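The Bifold Holds On

Heiðrún Steinarsdóttir sells wallets from a narrow shop called Jiltgate, and she keeps the bifolds closest to the door. Phones can pay for most things now. People still come in with a split seam or a dead snap and ask for the same shape they had before.

Her stock comes from four small makers. The best seller this May is from Trevaskis, a snap bifold at 50 dollars with slots for 6 cards and a full-length pocket for bills. Customers under thirty buy it in pale colors. Their parents ask for brown.

"They open it, they close it, they open it again," she says. "If the snap feels weak, they put it back."

Snaps are the part that fails first, according to Lautaro Farías, who repairs small goods two streets over at Sundale. He replaced 162 of them last year. Most had been pulled open by the end of the strap, which works the cap loose from the material. He tells people to put a thumb right beside the metal and lift from there.

Stitching comes next. A thread in a contrasting color shows a missed stitch right away, and he likes it for that reason. When one stitch goes on a corner, the next few follow within weeks, so he would like to see the wallet early. A short run of restitching takes him less than an hour. A new snap takes ten minutes.

Pale finishes need more care than dark ones. Farías wipes them with a barely damp cloth and lets them dry flat, away from a heater. Denim dye is hard to get out once it has settled in, and pens are worse. He has no good cure for ink.

Overfilling does the slow damage. Steinarsdóttir once emptied a customer's old Grekach bifold on the counter and found 70 receipts in it, some of them blank with age. The wallet had taken on their thickness and would not lie flat when it was empty. She put it under two catalogs overnight, and the customer picked it up the next morning and went on using it.
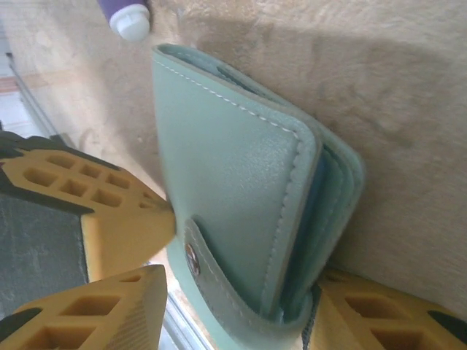
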